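Student robotics programs should grade the ordinary task at least as seriously as the spectacular one. The Leltilent program at Fliltorbridge has asked its members to work with office and garden items this term, and several families have written to ask when the competition season will begin. Their question deserves a considered answer.

## The value of small work

A stapler is a demanding object. It has a hinge, a spring and a narrow channel, and it behaves differently open than it does closed. A student who plans a grasp for one must think about all of these before writing a line of code.
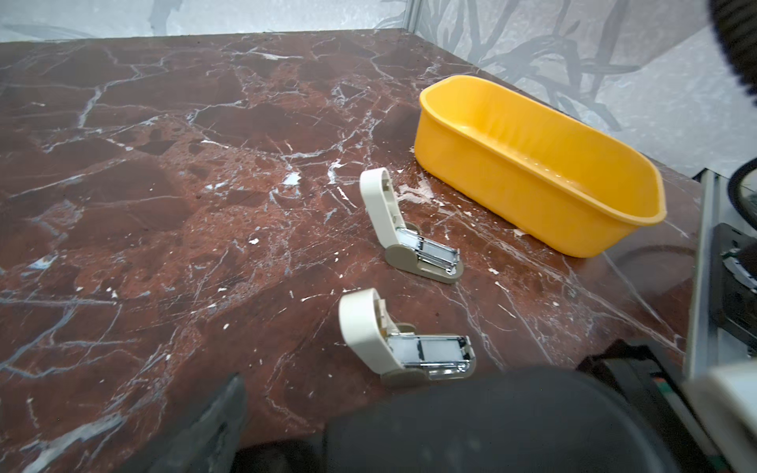 Competitions reward speed, and speed has its place. Yet the fall event allowed each team 200 seconds, and most of the preparation went into a single rehearsed run. Finn Lindemann, who coached that team, has argued that the pressure taught discipline. I accept the point – within limits. Discipline learned on one routine does not always carry over to a second.

The sorting assignment asks for something else. Students must keep a written log of every attempt, including the failed ones, and the log counts for 30 percent of the grade. Shamim Gondal's section had recorded 1,628 attempts by November. Reading those entries, one finds careful reasoning about approach angles, and a good deal of honest frustration. Two arms sharing one table also oblige students to agree on who moves first.

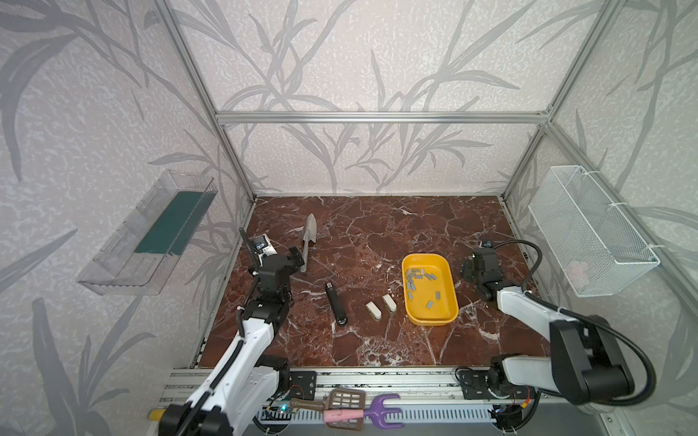

## What the program should do next

The program should keep one competition each year and make it optional. Bench hours on Wednesday should be protected from travel and team meetings. Juniper Pruitt has proposed that students choose their own objects for the spring assignment, and I support her proposal without reservation.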